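News Products Schools Stockists Contact

Newsroom > Press releases > Lerport Classroom Fund opens

6th February
By Tobiloba Uzor, press desk, Silinby

SILINBY OPENS BOARD FUND FOR SMALL SCHOOLS AND EVENING CLASSES

Applications open today. Close end of April.

LERPORT - Silinby, the school and office supply firm, is giving away 1000 handheld and tabletop writing boards to small schools, evening classes and community groups in and near Lerport. No purchase needed. No match funding. One short form, one page.

The Lerport Classroom Fund is open to any group with up to 100 learners. That covers village schools, adult reading classes, language cafes, homework clubs, choir practice if there's teaching going on. Groups bigger than that can still buy at the school rate, see the Schools page.

Each group can ask for up to 30 boards. Mixed orders fine. Markers and cloths go in the same box.
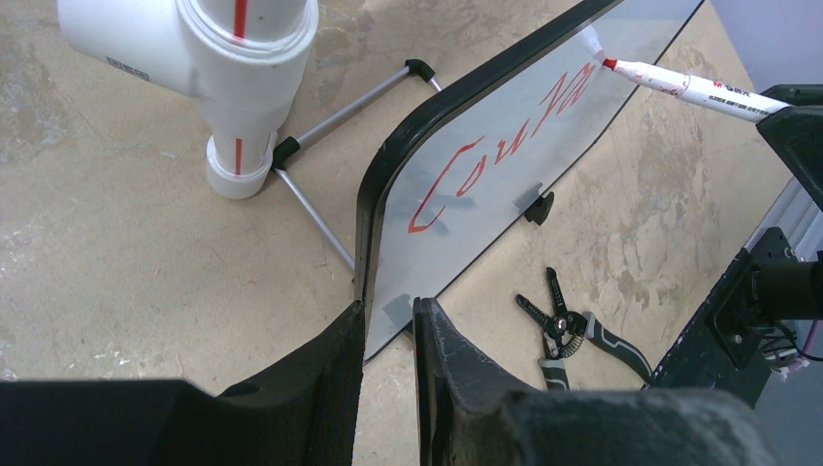

Delivery is free inside the Lerport area. Groups in Pidholm collect from the Okonkwo Street depot, weekday mornings, bring the confirmation email. Pidholm groups were left out of last year's trial and several wrote in to complain. Fair enough. They're in this time.

"We get letters every winter from teachers buying this stuff out of their own pocket," said Johannes Kruger, head of schools at Silinby. "Paper runs out, the copier's down, and there are kids sharing one board at the back. It's a small thing to fix and we make the things, so."

The trial last spring went to evening classes only. Feedback was mostly good. Main gripe was the markers, which dried out too quick when the caps were left off, and the fund now ships a different marker with a tighter cap. Second gripe was the form. It was four pages. It's now one.

Teachers in the trial used the boards for spelling, quick sums, word of the day, and for learners who don't like to speak up in front of a group. One adult reading class had each person write up a word they'd struggled with and kept it on show for the week. Another used them for bingo, which we are told got loud.

How to apply: download the form from the Schools page or ask for a paper copy by phone. Say who you teach, how many, and where the boards should go. A named adult must sign. Forms are read in the order they come in, and groups hear back within 2 weeks of us recieving the form.

Groups that had boards in the trial can apply again, but new groups go first. 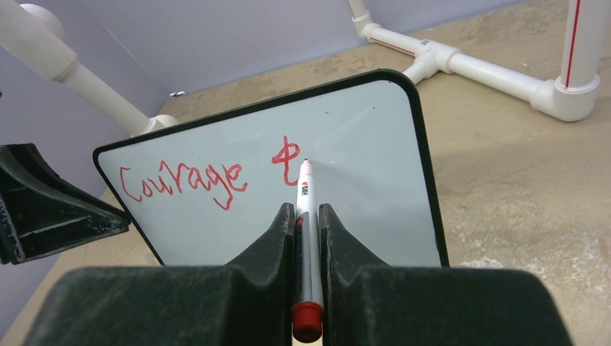

Can a group apply if it doesn't have its own building?

Any group can apply so long as it meets regularly and has an address where a parcel can be signed for. A library desk or a member's home is fine, put it on the form.

Damaged boards can be swapped free of charge untill the end of the school year. Keep the box if you can.

Left over boards, if there are any, will go on a waiting list for groups outside the area. Ask to be added when you send the form.

Media contact: Tobiloba Uzor, press desk, Silinby, Lerport. Interviews with Johannes Kruger on request, mornings best.

ENDS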